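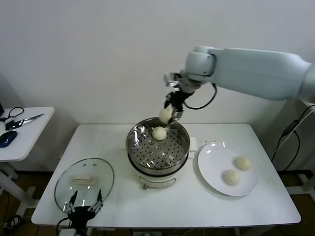 The bench jeweler at Clevdale plates its chain in-house, in a back room in Drulumthorpe. Asked what decides how long a plated necklace lasts, he gave one word: thickness.

"We put down 2 microns of silver over brass. Thinner looks the same in the box, and the clasp goes first."

The current line, Skekent, has 62 pieces, mostly curb and box chain. Each batch is weighed before and after the bath, and he logs the difference by hand. The last entry in October was batch 223.

Returns come back for one fault more than any other — worn plate where the jump ring rubs the clasp. He now solders that ring shut and plates it afterward.

"It adds a step. I would still do it."

On cleaning, he advises a dry cotton cloth and no dip. "Dip takes silver off. On solid you can spare it."

Replating is done on request, with stones removed first. Enameled pendants are not accepted.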